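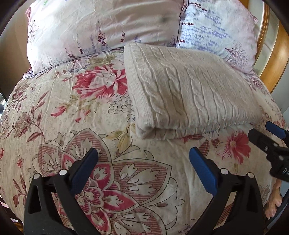 Overnight Heat Retention in Four Bedding Fills
Joelle Haddad and Lingyun Cui
Submitted 3/8/18

1. Purpose
The project compared how quickly different duvet fills lose heat in an unheated bedroom. Fills tested were down, wool, polyester and a down-feather mix.

2. Method
A sealed water bottle at 100 °F was placed under each duvet with a probe taped to its side. Readings were logged every 2 minutes for up to 4 hours. Covers were removed so that only the fill and its shell were tested. The window stayed shut and the door was taped. Each fill was run on separate nights in December, giving 346 usable readings after the logger dropouts were deleted.

3. Results
Down cooled slowest. Wool and the mix could not be separated within probe error. Polyester cooled fastest in the first hour, then leveled off. Shaking the down duvet before a run slowed its cooling further.

4. Sources of error
Room temperature drifted between nights. The duvets differed in weight, and we did not correct for this. A bottle does not sweat, so moisture was left out entirely.

5. Further work
Repeat with equal fill weights and a second probe in the room air.

Comments

Raed Hattar: Did you weigh the duvets before or after airing them?

Soo-ah Yoon: Section 3 needs the cooling curves. Hard to judge the wool result without them.

Related reports
Drying Times of Cotton and Linen Towels
Draft Loss Around Sash Windows
Sound Absorption in Curtain Fabric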